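Bin picking with Zatitz - FAQ

Last updated 13 June 2024. Questions to Kanini Sang, experiments to Hefin Gough.

What is Zatitz?
Our grasp ranking method. Takes candidate grasps from any planner, reorders them by how likely the arm is to get in and out of the bin without touching a wall.

So it's not a grasp planner?
No. You bring one. We used Clollero, others should work.

Does it need training?
Yes, but short. 60 simulated bins, 2 hours on one GPU. No real data.

What are the results?
15 test fills at Jelville. Wall contacts dropped from 11 to 2 against the planner's own order. Success per pick barely moved - we say so in the paper.

Why bars?
Long parts are the hard case. A grasp that looks fine from the top can swing the far end into the side on the way out.

Do colors matter?
No, depth only. Red and green bars are for us, makes the logs easier to read.

Is the bin fixed?
Clamped at the corners. Earlier runs in March had it loose and it crept when the gripper pushed on it, so those numbers are not in the paper. Dont compare with them.

Which arm?
KUKA. Cables run on the outside of the arm, tied down.
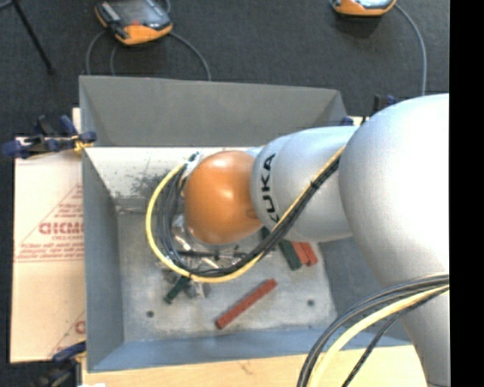 The cable loop is not in the collision model yet. We pad the wrist instead, which throws away some good grasps near the walls. Known problem, on the list.

Can I run it on a diferent arm?
Should be ok with a URDF and your own padding value. Not tested by us.

Where is the code?
With the Fakhoury release. Config files too. CAD for the bars on request - email Kanini.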